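Search products
Search
All categories

Bekenitz Thermal Compound, 2-Gram Syringe

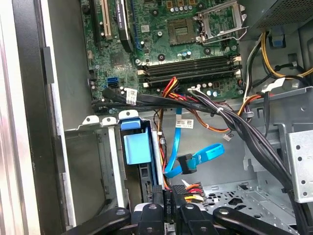

Bekenitz Thermal Compound is a gray, non-conductive paste for filling the small gaps between a processor and the cooler that sits on it. It is sold by Mornora in a 2-gram syringe with a screw cap, a plastic spreader and two alcohol wipes. Most people buy it when they change a processor or when an older computer has started to run its fan harder than it used to. It belongs on the metal lid of the processor and nowhere else. An open socket like this one, with the gold pins showing and the metal bracket flipped up, has to stay clean and free of paste until the processor is seated and the bracket is closed over it.

Item number: 380
Size: 2 g syringe
Color: gray
Electrically conductive: no
Contains metal: no
Curing time: none
Shelf life, unopened: two years
Made by: Bekenitz
Sold by: Mornora

What it is for

The compound works with desktop and laptop processors, graphics chips and chipset heat sinks. It can be used with copper, nickel-plated copper and aluminum coolers. It is a paste and does not glue anything down, so the cooler still needs its own clips or screws. If your heat sink has no mounting hardware and has to be stuck to a chip, you want the Flirkmont adhesive pad, which we list separately.

Do not use it in place of thermal pads on memory chips or power parts. Pads fill a much thicker gap than paste can. If you take a cooler off a graphics card and the pads tear, replace them with pads of the same thickness.

How much to use

A dab the size of a small pea is enough for a normal desktop processor. Larger chips with a long rectangular lid need a line down the middle or an X. For a bare laptop chip, spread a thin, even layer over the whole surface with the spreader.

One syringe covers several desktop jobs. Too much paste squeezes out over the sides when the cooler is tightened. The compound does not conduct electricity, but cleaning it out of a socket is slow work and pins bend easily.

Applying it

1. Shut the computer down, unplug it, and let it cool.
2. Remove the cooler. If it is stuck, twist it gently from side to side. Do not pull straight up.
3. Clean both surfaces with one of the wipes. Old paste that has gone hard may take a second wipe.
4. Let the surfaces dry.
5. If you are fitting a new processor, seat it first, then lower the bracket and latch it.
6. Put the paste on the center of the lid.
7. Lower the cooler straight down and tighten the screws a little at a time, working corner to corner.
8. Plug the cooler's fan back in before you turn the computer on.

If you lift the cooler again for any reason, clean everything off and start over with fresh paste. Air pockets form when a used layer is pressed down a second time.

Storage

Screw the cap back on tight and keep the syringe at room temperature, tip down, out of the sun. It does not need a refrigerator. A syringe that has been opened should be used within a year. If a little clear oil comes out first, squeeze that part onto a paper towel and carry on with the rest.

Keep it away from children and food. It washes off skin with soap and water. It will mark light-colored clothes and we have not found anything that takes it out completely.

Larger sizes

Repair shops and schools can order the same compound in a 300-gram tub. Tubs are filled to order and do not come with wipes or spreaders. Write to Rocío Bermúdez in trade sales for a price. Tubs cannot be returned once the seal is broken.

Returns on single syringes are accepted if the bag is unopened. If your syringe arrives leaking or dried out, send us the batch code printed on the bag and we will replace it.

Customer comments

"Used it on a nine-year-old office desktop. The paste that came off was like chalk. The fan is a lot quieter now. Spreader is a bit flimsy." Kevin Condori

"Good paste, easy to control how much comes out. The cap is small and black and I dropped mine inside the case. Make it a bright color." Sheyla Arango

"Does what it should. Two wipes were not enough for me, so I finished with rubbing alcohol and a coffee filter." Wálter Villca

Questions from buyers

Is this the same as the old white Bekenitz paste?
No. The white paste was discontinued in September. The gray one is thicker and spreads less by itself, so put it in the middle of the lid.

Can I use it on a game console?
Yes, if the original part was paste. Some consoles use liquid metal, and this compound should not be mixed with it. Clean all of the old material off first.

Does it need time to set?
No. You can turn the computer on as soon as the cooler and fan are connected.

Page updated December 29, 2022 by Hernán Usuga

This site uses cookies to remember your cart and language. By continuing to browse you accept our cookie policy. Accept / Settings

Related items
Flirkmont Adhesive Thermal Pad
Bekenitz Cleaning Wipes, Box
Bekenitz Plastic Spreaders, Bag
Mornora Anti-Static Wrist Strap
Mornora Case Screw Assortment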